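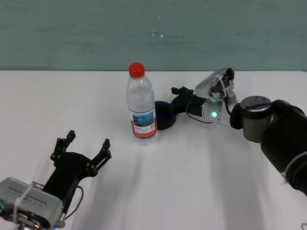 House rules for a two-armed bench

I've been asked a few times now for the rules we use when one person is working with both arms over the same table. They were on a sheet of A4 taped inside a cupboard door until May, when Rajeshwari Reddy typed them up properly and made us all read them. What follows is more or less her version with my grumbles added.

None of this replaces the risk assessment or the manual for your arms. It's the layer below that, the everyday stuff that decides whether a session gives you anything worth keeping.

Before the arms are powered

Clear the table completely, then put back only what the task sheet lists. At the Wernmont bench we used to leave pens and tape at the side, and sooner or later an elbow joint swept them off. If the sheet says a bottle and a round blue object, then those go on the table and the pens go in the drawer.

Check every cable that hangs near a gripper. It needs enough slack for the wrist to turn all the way, and no more than that. A loop that looks fine with the arm at rest can catch on a finger when the wrist rolls. Run each wrist through its full turn slowly and watch the cable the whole time.

Anything held on with a zip tie or a strap gets a tug. Replace ties on a schedule, not when they snap. Ours are changed after every 600 runs and the change goes in the log with initials.

Liquids

We argued about this one for a long time. Annamalai, which is what we call the other bench, bans liquids altogether. We allow a sealed bottle with a screw cap, and the cap is checked by hand before each block of runs. Open cups are out, even with a splash in the bottom.

A full bottle and an empty one count as two different objects on the task sheet. They weigh different amounts and they tip differently, so a grip that suits one will crush or drop the other. Write down which you had.

Starting position

Both grippers open, one on each side of the objects, and neither of them touching anything. You should be able to see both sets of fingers and the cap of the bottle in the head view before you say "ready". If one object is partly behind another that's fine, as long as the sheet says so, but don't shuffle things about halfway through a block to get a nicer view.
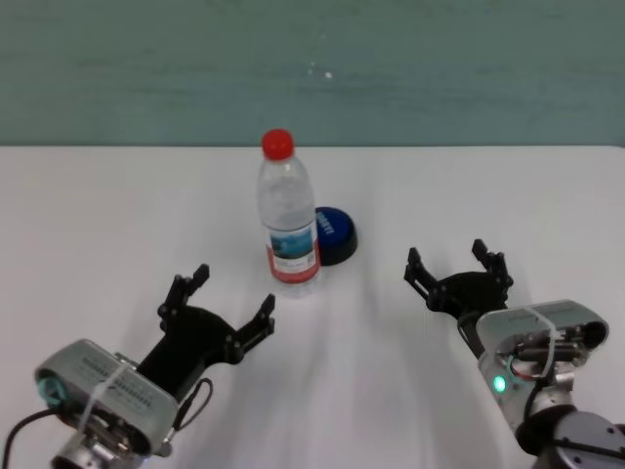 The person at the controls says "ready" out loud and the second person repeats it. It feels silly for the first morning. After that you stop noticing, and I wouldn't go back to nodding at each other.

One arm moves into the middle at a time unless the task is written for two. When both have to be there, the sheet names which arm leads. The other one holds still until the lead arm has closed on something. Rajeshwari wanted a minimum gap between the wrists as well, and we settled on a fist's width, judged by eye. I'd like a proper figure there, but we haven't agreed on one.

Stopping

Anyone in the room can call a stop, including visitors, and there's no discussion until the arms are still. Hands stay off the table until the second person has confirmed it. A dropped object stays where it fell until then too.

Keeping the record

Log the bad runs. When we went back through the Jostotar set there were 1,470 runs on file and almost no notes on the failed ones, which made it far less use to us than it should have been. We now write one line per failure, in ordinary words: "bottle slipped", "wrong arm led", "cable snagged". Codes were tried at Vudton and people forgot what they meant.

The sheet gets read through again on October 1, 2022, and the gap between the wrists is first on the list.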